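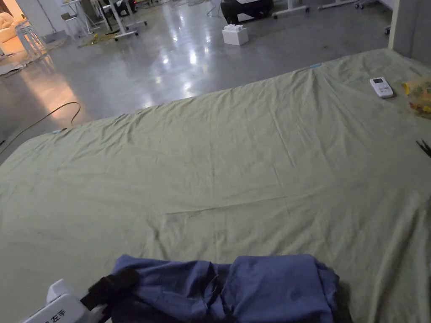
Bedding drive closes in on 3000 as Bostside folds its last few boxes

26/08/2021

I went down to Bostside this week to find out how the bedding drive was getting on, and I came home knowing a great deal more about folding than I did when I left. Good news first: the count stands at 2936 pieces of household cloth, which leaves the drive 64 short of the 3000 it set out to find back in July. Sheets, pillowcases, tablecloths, odd squares of blue cotton that might have been anything once – they all go in the total.

If you missed it the first time, the drive collects clean bed and table linen for people moving into the new apartments at Drultton. A lot of the families are coming from furnished places and don't own so much as a pillowcase. Mirker, the linen shop on Villanueva Street, offered shelf space for the drop-off, then the shelf space ran out, then the back office ran out too, and the folding moved to Bostside where there's a good wide concrete floor and room to open up a big sheet without knocking something over.

Emiliano Soler has been looking after the folding from the start. He used to run the laundry at a hotel and he still talks like it ("corners first, then we'll chat!"). I asked him what the hard part was and he didn't even have to think.

"Green," he told me. "Everybody gave green."

He has a point. There's a lot of green. The one on the bed when I was looking was a pale sage, big enough to cover everything in sight, creased and rumpled all over. Emiliano's rule is that a sheet with lines like that gets opened out and left flat for a while before anybody folds it again, and you're supposed to fold it somewhere new so the old lines don't get any deeper. I have been folding my own sheets along the same lines for years and I didn't say a word.

The bed, by the way, is a real one, with a light gray upholstered headboard and a pale wooden frame, and it's a nice touch. You can tell people how wide a sheet is all day long, but spread it on a bed and they know right away if it's the one they want. It does get used as a place to put things down, of course. There was a little white remote control lying on the sheet, and a crinkly plastic package as well, and I'd guess that the same thing happens on every bed in town. Check the folds before you close a bag up, is all I'm saying. Emiliano tells me the drive has turned up 3 television remotes so far, all of them rolled up inside somebody's donation. If you gave in July and you've been getting up to change the channel, call Mirker.
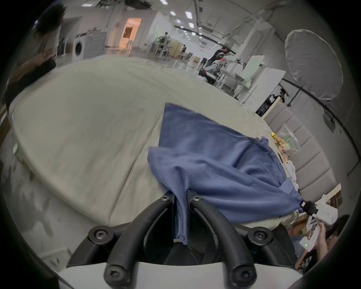
Then there are the small blue pieces. The big sheets take time, but they behave. A small cloth with a stitched hem is another matter, and it seems the hem is the thing to watch. Emiliano's way is to find one corner, hold on to it, and follow the edge along until you reach the next. If you just grab the middle you get a twist in it and you're starting over (I started over plenty). Slate blue, by my eye, although the label on the shelf list says "periwinkle" and there has been some back and forth about that.

The small stuff is done on a table with a beige cloth spread over it, which gives you something soft to smooth against. I asked if the beige one was part of the count too. It is, but it'll go last, and somebody is going to have to iron out a diagonal fold line first.

People have asked me if it matters how neat the folding is. I put that to Emiliano and got quite a long answer! The short version is that the Drultton apartments have one narrow closet each, and a stack that leans is a stack on the floor. So the pillowcases are folded to the width of the shelf, the sheets go to twice that, and every set is tied with a strip of its own color where there's an odd end to spare. There are 162 sets tied and ready so far. The rest are waiting on a matching piece, mostly pillowcases, and this is where you come in.
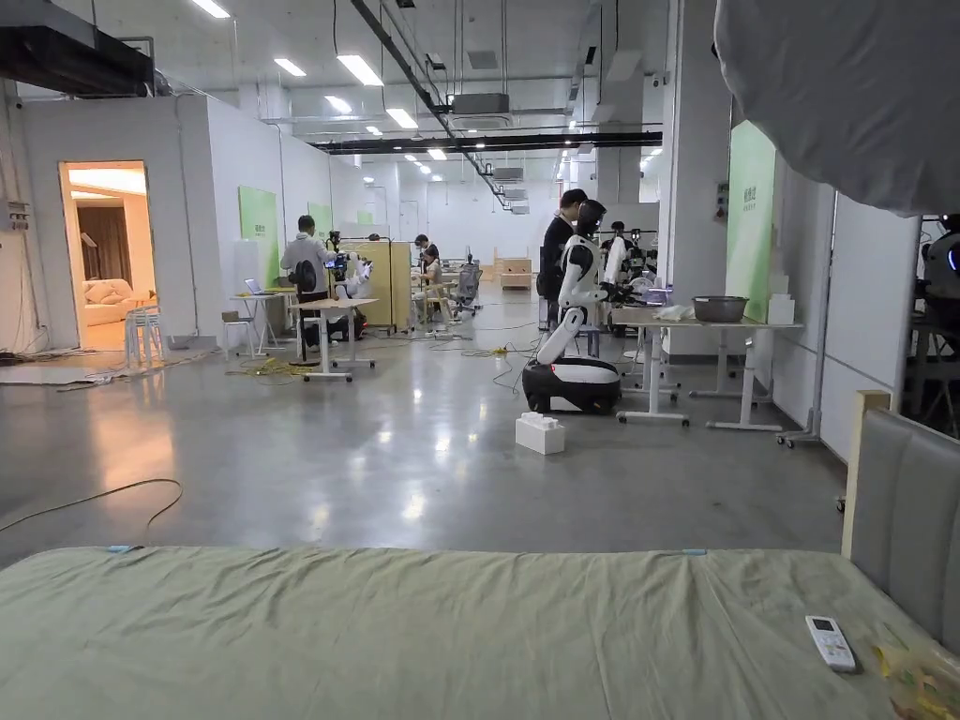 What they still want, in Emiliano's order: plain pillowcases in any color, single fitted sheets, and tablecloths that will fit a table for four. What they have plenty of: large flat sheets, and green. If all you've got is a large green flat sheet he'll still take it, he said so twice, but he did sigh a little.

Everything should be washed and completely dry before it goes in the bag. Worn spots are fine if you mark them with a bit of tape at the edge. Please don't mark them with a pen. Old comforters and pillows can't be taken at all, there's no way to store them, and the same goes for curtains, even the good ones. I know, I had a pair in the car.

Drop-off is still at Mirker during shop hours, through the side door on Villanueva Street. Don't bring bags straight to Bostside, please, they need to be written into the book at the shop or they don't get counted. Anyone who'd like a turn at the folding can leave a name in the same book. You'll be on your feet and you'll need both hands free, so leave the coffee at home.

The first sets go over to Drultton as soon as the closets are painted, and Emiliano is hoping to send the beds' worth for each floor together. I'll have the moving dates once the building office gives them out. In the meantime I've got four pillowcases in the dryer, all white, and I'm taking them over in the morning.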